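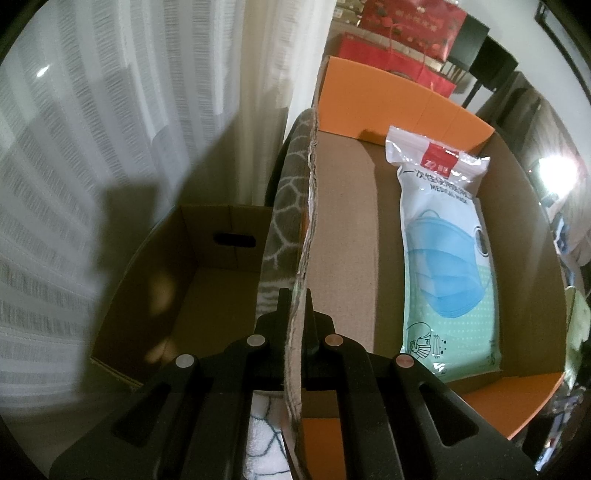 Tornmont Robotics Club Hand Gripper Guide
Section 4: Set-Up and First Recordings

Read this section before your first turn with the gripper. Each pair needs one hand gripper, two open boxes and a few soft packs from the supply shelf.

1. Stand the boxes side by side. Leave the tops open and fold the flaps out of the way.
2. Put one sealed pack in a box. Bags of masks and wrapped packs of tissues both work well.
3. Start the Gronotier recorder and wait for the light to turn green.
4. Open the fingers all the way, then close them slowly on an edge or a pack. Stop when it no longer slips.
5. Lift, move and set down. Keep each recording under 14 seconds.
6. Trade places with your partner after 10 recordings.

Caution: Keep your free hand away from the finger joints while the gripper is closing.

Note: A torn cardboard edge can be used for grip practice, but brush off loose bits before the next turn.

4.1 Gripping soft packs

Hold the pack upright and press on both sides at the same height. If the plastic wrinkles a little, the grip is firm enough. Do not squeeze by the crimped seal.
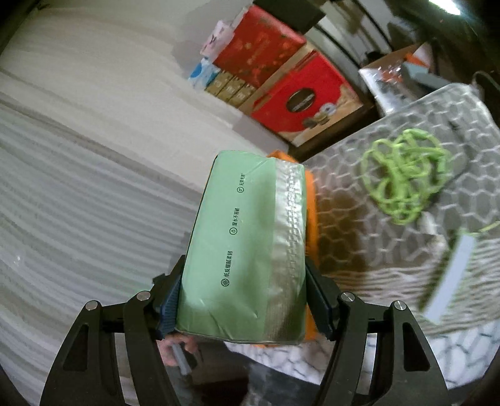 Brito adds that beginners should practice the release as much as the grip, as most dropped packs in the Jurar round came from opening the fingers too fast.

4.2 Saving your work

1. Stop the recorder before putting the gripper down.
2. Name the folder with your team name and the month.
3. Delete false starts. The club drive holds 2000 recordings.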